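## 4. Mulch and watering in the household plots

### 4.1 Plots and participants

The field part of the study was carried out in Plistville, in the allotment area behind the old dairy. The soil there is a sandy loam with little organic matter, and it dries quickly in wind. In total 34 households agreed to grow the small pumpkin variety Hestia under the conditions which we describe in this section. All of them had grown some kind of squash before, but only a few had used mulch under it. The usual habit in the area is to keep the soil bare between the plants and to break the crust with a hoe after rain.

Each household divided one bed into two halves. One half was covered with chopped barley straw after the plants had formed their third true leaf, and the other half was left bare. The choice of the half was made by drawing a slip of paper, so that the gardeners did not put the straw on the side they considered weaker. This happened in a pilot season, when several people told us later that they had "helped" the poor side with mulch, and the results of that season were not used.

We asked the participants not to change their fertilizer between the two halves. Most of them used their own compost, which differs a lot from one garden to the next. We did not try to make it equal. The comparison is always inside one bed, and for this reason the difference between the composts has less influence than it would have in a comparison between gardens. It can still matter if the compost was spread unevenly, and we have no good measure of this.

### 4.2 Supply of water

Water is a sensitive question in this area. The allotments have a common tank of 2,000 liters, which is filled by a pump in the night and is often empty before the evening in July. Gardeners who come after work therefore receive less water than those who come in the morning. We knew about this from the beginning, but we underestimated how strong the effect would be. In the dry weeks the late gardeners watered only the base of the plants, with a can, while the early ones used a hose over the full bed.

For the purposes of the study we gave every household the same simple rule. The soil was measured with a Lumenta meter at the depth of one finger, at two points in each half of the bed, and water was given when the lower reading fell under 50 on the scale of the instrument. The scale has no physical unit. We used it only as a signal for action and we do not report it as soil moisture. The meters were compared with each other in a bucket of the same damp soil before they were given out, and those which showed a clearly different value were returned to the shop.

The rule was followed well in the first weeks and less well afterwards. According to the garden diaries, many participants stopped to measure when they felt that they had learned the look of the soil. Ott Raudsepp, who visited the plots in the evenings, compared the diaries with his own readings. He found that people judged the bare soil quite well by eye. Under straw they judged it badly. They saw a dry and pale surface and gave water, although the soil under it was still dark and cool to the hand. In consequence the mulched halves were often watered at the same time as the bare halves, and a part of the possible saving was lost.

We consider this one of the more useful observations of the study, even if it was not planned. The advice that is printed in many garden leaflets says that mulch saves water. It would be more correct to say that mulch makes it possible to give less water, provided that the gardener moves the straw aside and looks.

### 4.3 Care of the fruit on the ground

Hestia has short vines and sets the fruit close to the crown. The pumpkins lie on the ground for a long time, and the side which touches the soil stays pale. When the soil is wet, this pale side may become soft and the fruit is then lost, sometimes a few days before harvest. Gardeners in the area have different methods against this. Some put a flat stone or a piece of roof tile under each fruit. Others turn the fruit by hand every week, which in our opinion should be avoided, as the stem is easily bent and a damaged stem shortens the storage time more than a pale spot does.

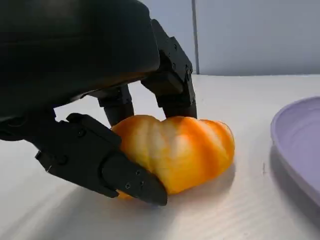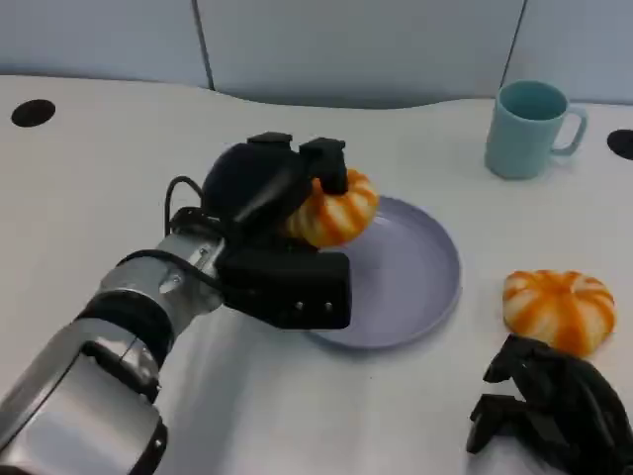
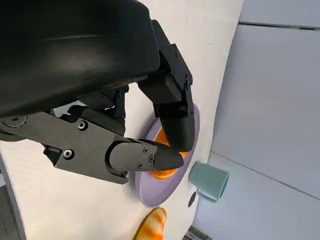 **Figure 3.** Robotic fingers at a white tabletop. First view: a soft, ribbed orange-and-yellow object. Second view: a striped pumpkin-shaped object held over a lavender plate. Third view: a lavender plate.

In the mulched halves no stones or tiles were used. The straw was pushed under the young fruits when they had the size of an egg, and it was renewed once, at the beginning of August. In the bare halves each household was free to continue with its own method, and this was written in the diary. We decided this way after a long discussion. A strict control with no protection of any kind would have been easier to interpret, but it would not represent what people do in their gardens, and several participants said openly that they would not leave the fruit on wet soil only for our sake.

The first result concerns the pale side. In the mulched halves the pale patch was in most cases smaller and more even in color, with a dry surface. In the bare halves it depended strongly on the method. Fruits on roof tile looked similar to those on straw. Fruits on flat stones were worse than we expected, and the reason is probably that water collected in the small hollows of the stone after rain. Fruits lying directly on soil had the largest patches, and soil particles were often pressed into the skin.

The second result concerns slugs. Before the study, the most frequent objection against straw was that it would attract them. The diaries give only partial support to this fear. In the beds next to the ditch, slugs were found under the straw in the mornings and the young fruits had shallow scars. In the upper beds, where the air moves better, the participants did not report a difference between the halves. The thickness of the straw also plays a role. Where it was put in a thick, closed layer and became flat after rain, it stayed damp the whole day. A loose layer dried on the top before noon. We would now recommend a thinner layer than the one in our printed instruction.

### 4.4 Comparison with the trailing variety

Seven households also had space for the variety Akum, which makes long vines and heavier fruit. They grew it on the far end of the bed under the same division. The group is small, and what follows should be read as a note for later work.

With Akum it was difficult to keep the two halves separate. The vines did not respect the border and some plants rooted at the nodes in the other half. Two gardeners cut these roots, the rest left them. The fruits of one plant could therefore lie on straw while the crown stood in bare soil, and the question to which treatment they belong has no clean answer. We assigned them by the position of the fruit when the pale side was examined and by the position of the crown when the water was examined. This is a compromise and other authors may prefer to exclude such plants.

A further problem was wind. The large leaves of Akum lift the straw from below when they move, and in the open beds a part of it was blown to the path. The participants fixed it with twigs or with old bean netting. Netting is not to be recommended, because hedgehogs live in this area and can be caught in it. We asked for it to be removed as soon as we saw it.

### 4.5 Harvest and storage

The fruits were cut when the stem had become hard and cork-like, with a piece of stem as long as a thumb. They were cured for seven days in a dry and warm place, for most households a glasshouse or a porch, and then moved to an unheated room. We asked that they should not touch each other and should not stand on concrete. From the diaries we see that the first request was followed by nearly everybody and the second one by very few, as most of the storage rooms have a concrete floor and no shelves.

The fruits were inspected at the end of November. A fruit was counted as lost if any part of the skin gave way under light pressure of the thumb. Losses in storage were more frequent among the fruits from bare soil, and the rot began at the pale side much more often than at the stem. Among the fruits which had been turned by hand during the summer, this order was reversed and the stem was the weak point.

It is possible that the gardeners handled the mulched fruits with more care, knowing that we were interested in them. The fruits were marked with a pencil number on the stem and not with the treatment, but everyone remembered from which side of the bed the good ones came. In a following season the marking should be done by a person from outside the household, and the boxes should be mixed before they are carried to the storage room.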